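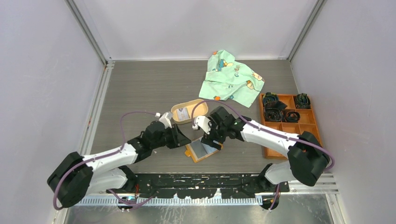 Wedding bus

A wedding bus is a bus or coach hired to carry guests, and sometimes the couple, between the places used on a wedding day. The term usually means an older vehicle kept for private hire, such as a half-cab single-decker or an open-platform double-decker, but it is also used of modern coaches booked for the same purpose. Most bookings cover the journey from the ceremony to the reception. A return trip late in the evening is normally charged as a separate hire. 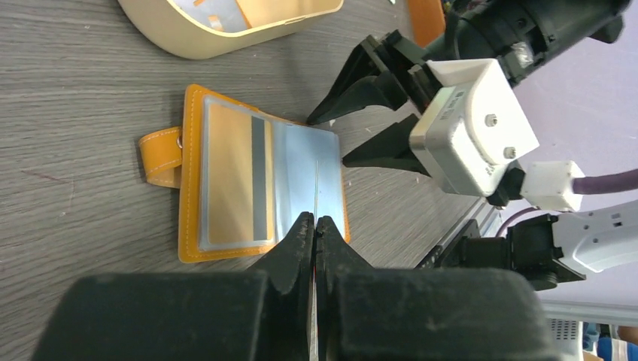 Fanni Major
Contributing editor, road transport
Last reviewed 11/15/22

Background

Guests at country weddings have long travelled together, first in farm wagons and horse-drawn brakes, later in motor charabancs and service buses. Hiring a retired bus for its looks came later, once preserved vehicles were available in good enough condition to carry paying passengers. Some owners began by lending a bus to friends and relatives, then took outside bookings to help with the cost of storage and repairs.

Vehicles

Double-deckers are the more common choice where the route allows them. A typical example carries between 50 and 70 people seated. Half-cab single-deckers hold fewer, often under 35, and are used in villages and on lanes with overhanging trees.

Open-top buses are offered by a small number of firms. They are less often booked outside the summer months, and the hirer is generally asked to accept a covered vehicle if the weather is poor.

Older buses are slow by modern standards. Many are not driven above 40 miles per hour, so journey times taken from a route planner for cars will be too short. Heating may be limited to the lower deck or missing altogether, and few of them have seat belts.

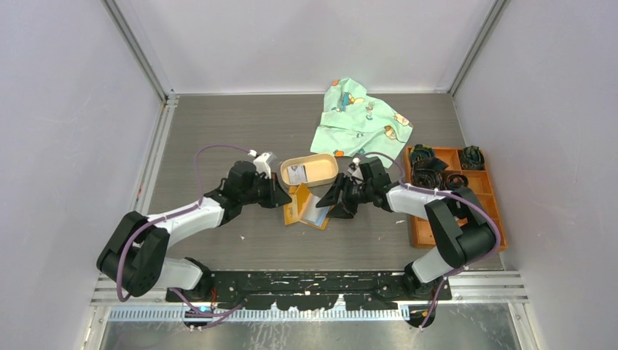
Two robot arms above a grey wood-grain tabletop.

Decoration

White or ivory ribbon is tied from the top corners of the front panel to the radiator or bumper, in the same V shape used on wedding cars. Inside, bunting is hung along the ceiling and artificial flowers are fixed to the pole at the foot of the stairs. Confetti is usually not allowed on board, and a cleaning charge may be made if it is used.

The destination blind is often changed to show the couple's names or the name of the venue. Printed vinyl is the cheapest method. Hand-lettered blinds on linen are made by a few signwriters, among them Ashraf Ragab, who supplies them to the operator Lesov for its fleet of 10 vehicles.

Hire and charges

Charges depend on the distance from the garage, the length of the booking and the time of year. Most firms set a minimum hire of three or four hours, counted from the time the bus leaves the depot. Drillo, a firm with two double-deckers, sets its lower rate for bookings between November and March and includes the first 26 miles in the price.

A deposit is paid on booking, with the balance due a few weeks before the day. Waiting time at the church or register office is normally included up to a stated limit.

Route planning

Height is the main difficulty with double-deckers. A closed-top bus may stand more than 14 feet high, and low bridges, archways and tree branches can rule out the direct road. Firms commonly drive the route beforehand in a car, and venues with long private drives are asked about gateposts, soft ground and turning space. Where the bus cannot reach the door, guests are set down at the gate. 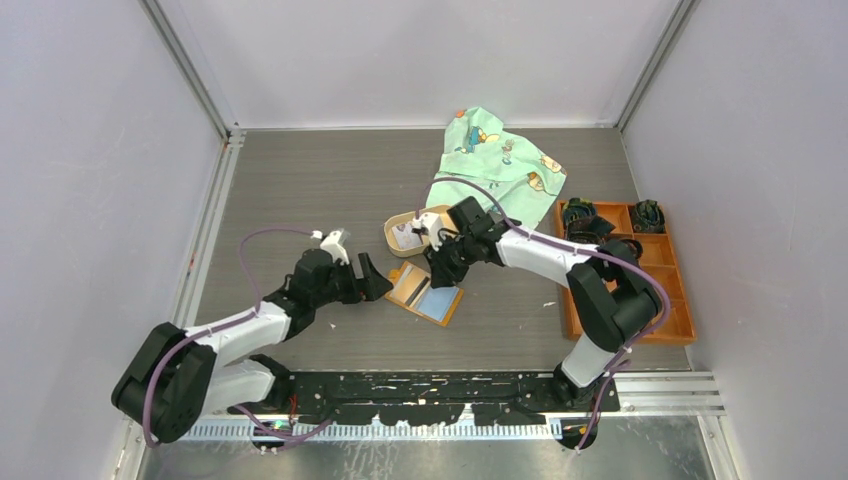 The two grippers close together over a small group of objects.

Licensing

In Great Britain, a vehicle with more than eight passenger seats that is used for hire or reward generally needs an operator's licence, and the driver must hold the right category of licence. Couples are advised to ask for proof of insurance for carrying paying passengers.

See also

Wedding car
Charabanc
Destination blind
Private hire coach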